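Glaze fit and delayed crazing in everyday tableware
Speaker notes – Yolanda Kasprzak, Collet studio day, October
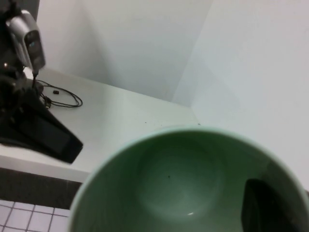
Running time is 40 minutes with questions at the end. If the projector is slow, skip slide 2 and go straight to the definition. Handout has the test sheet on one side and the recipe changes on the other.

SLIDE 1 – What I mean by fit

Fit is the match between how much the glaze contracts on cooling and how much the body contracts on cooling. Both start contracting together once the glaze has stiffened. Before that point the glaze can flow and no stress is stored. After it, any difference is locked in.

Glaze contracts more than body: glaze ends up in tension. Enough tension and it cracks. Crazing.

Glaze contracts less than body: glaze ends up in compression. A moderate amount is what you want. Too much and it flakes off at rims and handle edges. Shivering.

Say clearly that the two faults are opposites. People treat one with the cure for the other every year. Glazes are much stronger in compression than in tension, so the safe window sits on the compression side of zero. A glaze with a perfect match has no reserve and will be pulled into tension by the first thing that goes wrong.

SLIDE 2 – Why it matters on a cup

Keep this short.

Strength: a crazed pot is weaker than the same pot with a sound glaze in slight compression. Cracks in the glaze act as starting points for cracks in the body.

Leakage: on a fully vitrified body, crazing is mostly a stain problem. On a body that still takes up water it is a seepage problem too. Tea gets in, the foot marks the table, and the pot gets hot in the microwave.

Hygiene: I will be asked. Do not get drawn into claims about bacteria. The position at Jondby is that we do not sell crazed ware for food, and that is a decision about leakage and customer confidence.

SLIDE 3 – The Jondby returns shelf

Background for people who don't know the workshop. Production stoneware, electric kilns, one body (Plurell, the smooth buff) and for most of the period one liner glaze (Skalton). Everything was checked at unpacking and passed as sound. We held back a full run of cups on open shelving and rechecked it a year later.

754 cups on the shelf. 94 crazed.

Pause here. All of these had passed at unpacking. Peiyu Song did the recheck, with ink and a lamp, and repeated the ones she was unsure of.

Points to make from the data:
– The crazed cups came from many firings, so a single bad kiln load does not explain them.
– Cups from the bottom shelf of the kiln were over-represented. The bottom of that kiln runs cool. We confirmed it afterwards with cones on every shelf.
– Within a single cup, the crazing usually began in the well, where the glaze pools.
– Nothing shivered.

SLIDE 4 – Two kinds of crazing

Immediate crazing shows when the kiln is opened or in the days after. The pinging is the glaze cracking. Cause is simple mismatch.

Delayed crazing shows weeks, months or years on. Cause is usually moisture expansion. A body that has not fully vitrified takes up water, slowly, from air or from use, and swells a very small amount. The glaze does not swell with it. Whatever compression was in the glaze is used up, and then it goes into tension.

The swelling can be reversed by refiring. Refiring a delayed-crazed pot heals the surface, and people then report the problem as cured. The body will take up water again on the same timetable.

Draw the stress line on the board: compression at the top, zero in the middle, tension below. Start the line a little above zero and let it drift down. Then draw a second line starting higher, drifting the same amount and staying above zero. Most of the talk is in this drawing. Leave it up.

SLIDE 5 – Silica, and the two temperatures to know

Quartz changes form at 573 °C and changes volume as it does so. Cristobalite does the same at a lower temperature, in the low two hundreds. On cooling, both changes make the body contract, which squeezes a glaze that has already set.

Free quartz in the body therefore helps against crazing. Silica dissolved in the glaze helps too, for a different reason: in the melt it is no longer quartz, has no inversion, and gives a low-expansion glass. Someone always objects that adding the same material to both sides should cancel out. It does not, and this is the explanation.

Cristobalite is effective against crazing in earthenware. In stoneware, too much of it leads to dunting, particularly in ovenware. Do not recommend it for casseroles.

SLIDE 6 – Oxides in the glaze, highest expansion first

Sodium, potassium: high. The usual culprits.
Calcium, barium, strontium: middle.
Zinc, lithium, magnesium: low, with lithium behaving differently depending on how much is used.
Alumina: low.
Boron: low at modest amounts, less useful as the amount climbs.
Silica: lowest in the list.

Calculated expansion figures are good for comparing a glaze with a small variation of itself. They are poor for comparing two unrelated glazes, and they say nothing about your body. Repeat this. The number from the software is a direction of travel.

SLIDE 7 – What we changed

In this order. The order matters more than the amounts, which are on the handout.

1. Fired the body properly. Slower climb over the last part, longer hold, and the bottom shelf brought up to the same cone as the rest. Measured absorption before and after by boiling and weighing. It dropped at the bottom and barely moved at the top, as expected.

2. Thinned the liner. Thick glaze crazes more readily than thin. Specific gravity is now checked at the start of each session and written on the bucket. Pour-in, pour-out, count of three. The pooled area in the well is still thicker than the wall and always will be on that shape.

3. Altered the glaze. Some of the soda feldspar out, talc and silica in. Melt stayed acceptable. The surface lost a little gloss. The celadon version shifted slightly greyer and we accepted that.

We did not change the body. Plurell is bought in bulk and the other glazes fit it.

If asked about slower cooling: it delays the pinging. It does not alter the contraction of either material by enough to rely on, apart from the cristobalite question above.

SLIDE 8 – Testing

Describe the quench test exactly, including the safety part. Goggles, long sleeves, lid of the bin within reach, stand back.

– Heat the piece in the oven, soak until evenly hot, transfer to cold water.
– Dry, ink, wipe, inspect under a side light.
– If sound, raise the oven temperature one step and repeat.
– Record the step at which it fails.

Second test, gentler and slower: freezer overnight, then boiling water. We run 40 cycles on each new batch of glaze. Three cups per batch, taken from top, middle and bottom of the kiln. Before the change, bottom-shelf cups failed part-way through the run. Since the change none has failed. Say plainly that three cups is a small sample.

Neither test reproduces moisture expansion. For that you need steam under pressure. A domestic pressure cooker gives something usable if times are kept the same from batch to batch, but I would not compare one person's cooker with another's.

Hold up the failed test bars here and pass them along. Ask for them back.

SLIDE 9 – Common wrong answers

"It's the glaze supplier." Occasionally. Feldspars do vary. Check your firing first.

"Bisque higher." Helps some earthenware. On stoneware the glaze firing decides the final state of the body, and a hard bisque mostly makes glazing more awkward.

"It only crazed because it went in the dishwasher." The dishwasher found a fault that was already there.

"Put a second coat on and refire." See thickness.

"It's a crackle glaze." Fine on a vase, if sold as one.

SLIDE 10 – Finish

Go back to the drawing. The aim is to start with enough compression that the drift never reaches zero. Fire the body, thin the glaze, then adjust the recipe, and test at each step so you know which change did the work.

Thank Peiyu for the shelf recheck. Remind people the handout recipes are for Plurell and should be tested on anything else.

Questions likely: lithium supply, matt glazes (magnesia matts usually fit well, some others do not), raku (out of scope).

Comments

Wendell Park
Useful, thank you. I missed the talk. Is the count of three for the pour-out from when the cup is full or from when you start filling? On a narrow mug it makes a real difference.

Yolanda Kasprzak
From full. For narrow shapes I would go by thickness – scratch through with a pin when dry and compare with a cup you know is right.

Mei Castellanos
We swapped to talc and got pinholes all down the inside. Same amount of silica as on your handout. Body is a different one, cone is the same.

Harriet Greenberg
Mei, try a longer hold before you touch the recipe. Magnesia stiffens the melt and ours needed the extra time to heal over. Also check the talc isn't clumping, ours had to be sieved twice.

Wendell Park
Are the board drawings going up as well? The slide 4 notes are hard to follow without them.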